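# The Joint Is the Hard Part

*Large panels promised fewer seams. Shops that install them now spend more of the day on the seams that are left.*

The wall and counter contract at the Nakthorpe clinic covers 432 panels, all of them white. Privo, the shop that holds the contract, cut the first of them in October and expects to be gluing joints through the winter. The drawings show the joints as single lines. The schedule gives them more hours than cutting, moving, and setting the panels combined.

That balance would have looked strange to a shop a generation ago. Small tile hid its errors in grout. A wide grout line could take up a bad corner, a bowed wall, or a batch of tile that came out of the kiln slightly large, and the eye read the grid as a pattern. Large panels leave few lines in the room, so each one gets looked at. A step that would disappear in a field of small tile throws a shadow the length of a hallway.

Sinan Dönmez runs the joint crew at Privo. He learned the work on laboratory counters at the company's Grorneck plant, where joints had to hold up to cleaning several times a day. "A joint has two jobs," he says. "It keeps things out and it lets things move. Most failures I get called to were built for one of those."

## Hard joints and soft joints

Installers divide joints into two kinds. A hard joint is bonded. Two edges are cut true, coated with a rigid adhesive matched to the panel color, drawn together with clamps, and dressed flush after the adhesive cures. The finished line can be very hard to find with a fingertip. A soft joint is a gap with a backing rod behind it and a flexible sealant in front. It is always visible and always a little lower than the panels on either side.

The choice is set by movement. Every panel material changes size with temperature, and resin-based materials change more than stone or fired clay. The change across one counter is small. Across a corridor it adds up, and a run built entirely of hard joints will find its own place to break. Usually that place is an inside corner or a sink cutout, where stress collects. The crack then wanders off through sound material and cannot be repaired in any way the owner will accept.

On the Nakthorpe drawings, soft joints fall at every change of plane, at door frames, and wherever the structure behind the wall has a joint of its own. The last item is the one most often missed. A building has movement joints cast into it, and a finish carried across one of them will be pulled apart on the building's terms. Dönmez walks each floor with the structural plans before the first panel is hung and marks the building joints on the slab in wax pencil. The marks stay until the wall is closed.

## Cutting the edge

A hard joint is mostly decided at the saw. The blade leaves small chips along the face of the panel, and chips that look harmless at arm's length fill with adhesive and show as a dotted line once the joint is sanded. Privo cuts slightly oversize and then takes a light pass with a router against a straightedge, both mating edges in the same setup. The method is called mirror cutting. If the straightedge has a slight bow, one edge comes out full where the other comes out hollow, and they still close.

Edges are wiped with denatured alcohol and a white cloth. A colored cloth can leave dye in the pores. The edges are not touched again by bare hands before bonding, and the adhesive goes on within the hour.

Adhesive color is the other weak point. Manufacturers sell tubes keyed to their panel colors, but panels vary by batch and so do tubes. Privo makes a test joint from offcuts for each new batch, sands it, and leaves it on a windowsill. White is the worst color for this. A dark speckled panel will swallow a poor match. On plain white, a slightly yellow adhesive looks like a pencil line, and a slightly blue one looks like a crack.
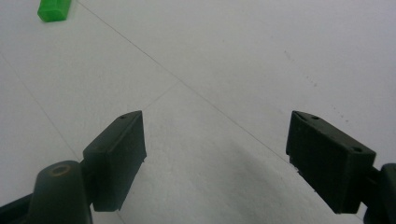

*Faint lines crossing on a pale, matte surface under soft, even light.*

Light has as much to do with it as color. Under diffuse light, a flush joint with a fair color match goes quiet, and even a small step may pass. Put a window at the end of the same wall and the low sun will pick out every ridge. Finish crews call this raking light, and most of the arguments at handover are about it. A contract may say that work is to be judged from a standing position under normal lighting without saying what normal lighting is. Privo now writes its own clause, which names the fixtures to be turned on and asks that portable lamps be kept off the wall.

## What the gap has to do

Soft joints fail in different ways, and most of them trace back to shape. Sealant works best as a band that is wider than it is deep, bonded to the panel on each side and to nothing at the back. It can then stretch like a rubber strip held at two ends. If it also sticks to the substrate, it is held on three sides, cannot stretch evenly, and tears. The foam rod behind the bead sets the depth and keeps the back free. Where there is no room for rod, a strip of release tape does the second job.

Crews in a hurry skip the rod and fill the gap solid. The result looks the same on the day. It uses more sealant, takes far longer to cure, and tends to let go along one edge in the first cold season.

Tooling matters too. A bead is pressed with a shaped spatula shortly after it is gunned in, which forces it against both edges and leaves a slight hollow. Many installers wet the spatula with dish soap. Dönmez does not allow it. Soap can get ahead of the bead and keep it from bonding, and the trouble shows up as a thin dark line where dirt has worked in behind the lip. His crew tools dry, masks both sides, and pulls the tape while the bead is still soft. It is slower and uses a good deal of tape.

## The case from the cleaning side

Hatice Taşdemir came to joints from the other end. She spent years supervising cleaning contracts in clinics and food plants, and now inspects finished interiors for Bayram, a building maintenance firm. Her records for the past inspection cycle cover 1,387 joints, each logged by type, location, and condition. She logged almost 70 percent of the defects within a hand's width of the floor.

Her explanation is mechanical. Floor machines bump the wall base. Mop water stands there. The joint between floor and wall is nearly always soft, and it is often the last one done, by a crew kneeling in poor light at the end of the job. She also finds that cleaners use stronger products on that joint because it looks dirty, and that some of those products soften the sealant, which then holds more dirt.

"People ask me which sealant lasts," Taşdemir says. "I ask them what's in the bucket. They often can't tell me, and it changed twice since the building opened."

She would like the cleaning product named in the same document as the sealant, with a note that changing one means checking the other. She has seen it done on one project. She would also like floor-to-wall joints replaced by a coved base, a curved piece that carries the floor finish up the wall and moves the joint above the mop line. Coving costs more at the start and limits the choice of flooring. Designers dislike the look. On the Nakthorpe job it was accepted for the treatment rooms and cut from the corridors.

## Repair

A failed soft joint is meant to be replaced. The old bead is cut along both edges with a hooked blade, the rod is pulled, and the faces are scraped and wiped before new material goes in. New sealant does not bond well to old, so a bead run over the top of a bad one will peel, often in one piece. Taşdemir carries one of these in her sample case, coiled like a shoelace.

A failed hard joint is more work. If it has opened cleanly, the crew can rout out a narrow channel, set a strip of matching panel, and end up with two lines where there was one. If the crack has left the joint, the panel comes out. Privo keeps 40 spare panels from the original batches for the clinic, stored flat and out of the sun so they will be as close as possible in color. They will still look newer than the wall around them. Dönmez takes replacement stock from an inconspicuous room when he can, puts the old panel where people look, and hangs the new one in the closet.

The corridor panels go up next. The building joints are already marked on the slab, and one of them falls in the middle of the reception wall, where the drawings show an unbroken surface. Privo has asked the architect for a revised layout and is hanging the other side of the hall in the meantime.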